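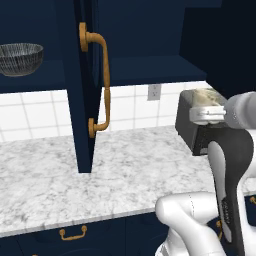 Urkari is a cabinet painting and refinishing workshop run by Teófilo Villanueva. We started out restoring timber chairs and moved to kitchens when customers began asking whether their old doors could be saved. Most can, if the carcasses are square and the hinges still hold. Dark colours make up much of our work now, and navy doors with brass pull handles over a marble benchtop are a combination we get asked for often. If you want the inside of an open upper cabinet painted navy to match, tell us at quoting stage, as it adds a day.

Doors and drawer fronts are sprayed at the workshop on Casside Street. Frames and end panels are done in your home. A standard kitchen takes two weeks, and you can use the sink and stove for most of it.

Our shop paint range is called Amura. It comes in 20 colours, and sample boards can be borrowed for a $200 deposit, refunded on return.

We don't repair water-damaged chipboard or build new kitchens. For new cabinets we usually send people to Guzmán Joinery, two doors down.

The workshop is open to visitors on Wednesday afternoons. Please bring photos and rough measurements.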